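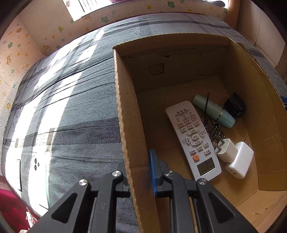 Enikő Pálfi

A Skillik, loja online de roupa de cama e outras necessidades que se descobrem às duas da manhã, passou a cobrar 3 euros por cada devolução. A medida entrou em vigor em fevereiro de 2018 e foi comunicada aos clientes num e-mail com o assunto "Boas notícias".

As boas notícias, lidas com atenção, são que a primeira devolução do ano continua gratuita. A partir da segunda paga-se, e a caixa tem de ser a original, com a etiqueta virada para cima. O prazo para devolver desce para 8 dias, contados a partir da entrega ao cliente ou, na falta deste, ao vizinho.

Segundo Irén Oláh, responsável pelo serviço ao cliente, a empresa recebeu 381 reclamações desde o anúncio. "Duas eram elogios", ressalva. Uma cliente quis saber se podia devolver o e-mail.

A concorrente Wandance apressou-se a garantir que as suas devoluções vão continuar grátis, pelo menos até agosto. No mesmo comunicado, mais abaixo e em letra bastante menor, anunciou um aumento dos portes de envio.

A Skillik admite rever a taxa no verão. Não disse em que sentido.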